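Section 3, loading and first run. Assumes the Ramum is leveled, plugged in and the fume hose is on. If not go back to section 2.

## Before you load

1. Check reagent levels. Formalin, alcohols, xylene, all between the min and max lines. Top up now, not mid-run.
2. Wax bath on. Takes more than 3 hours to melt from solid, so do this first thing or the night before.
3. Empty the drip pan. Yes, even if it looks dry.
4. Gloves, eye protection, hood fan on high.

**Caution:** no open formalin on the bench. Lids on untill you are at the hood. 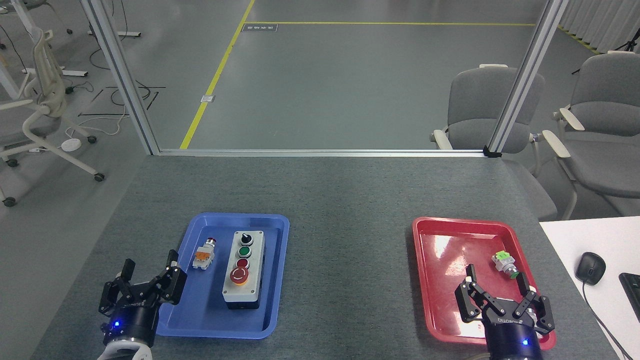 *Control box and loose push button, blue tray. Red tray at right.*

## Loading cassettes

1. Labels in pencil or cassette-printer ink only. Regular marker washes off in the alcohol and then you have a biopsy with no name.
2. Close each lid until it clicks. Small cores (breast, prostate) go between sponges or in a mesh bag.
3. Basket holds 66. Don't squeeze in extras, fluid can't get around them.
4. Count in, write it on the run sheet, initial it. Second person counts too.
5. Lower basket into retort, handle folded flat. Lid down, turn the lock to the stop.

**Note:** fatty tissue needs the long program. Don't mix with small cores, cores come out brittle.
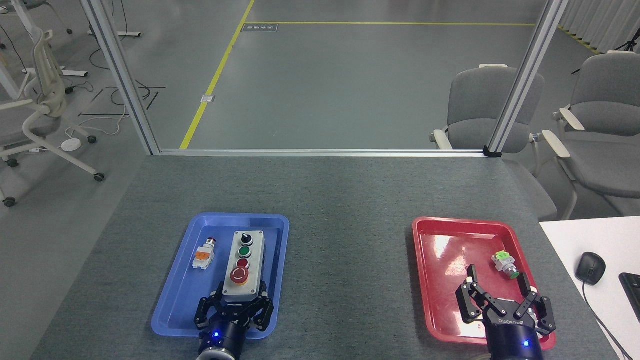 ## Picking a program

1. Main menu > Programs.
2. Short = small biopsies, 4 hours. Overnight = everything else.
3. Set end time, say 6:30 a.m. Machine works backward from that and holds in formalin till it needs to start.
4. Press Check. It tests vacuum and valve positions. Wait for OK on all lines.
5. Press Start. Stay until the first fill finishes and the level stops moving.

If Check fails on vacuum: wipe the lid gasket, look for wax crumbs, try again. Fails twice, don't run it. Move the basket to the Lindgren in the back room and call Arnulfo Tello. Tissue stays in formalin meanwhile, never dry.
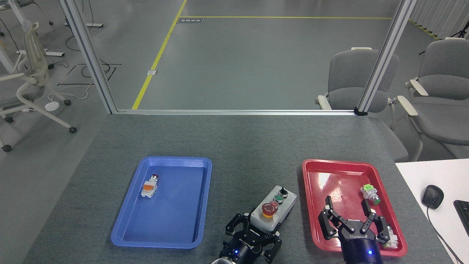

## Alarms

- **E4** – retort over temp. Pause, leave lid shut, call.
- **Low wax** – finish the run if it is past the last xylene, otherwise pause and top up.
- **Power** – battery carries the valves only, no heat. Write down the step it stopped on. When power is back pick Resume, not Restart. Restart drains the retort and sends the tissue thru the whole program again.

## Unloading

1. Wait for "Ready". Lid is hot, use the handle.
2. Basket straight to the embedding center, wax side.
3. Count out against the run sheet. Numbers don't match = stop, check the retort floor and the filter screen, tell the lead before anything else gets loaded.
4. Run Clean with the retort empty. New load is blocked until its done.

Order gaskets and filter screens through Brekholm. Grakora wax pellets only in this bath, other brands not tested. Reagent change schedule is in section 5.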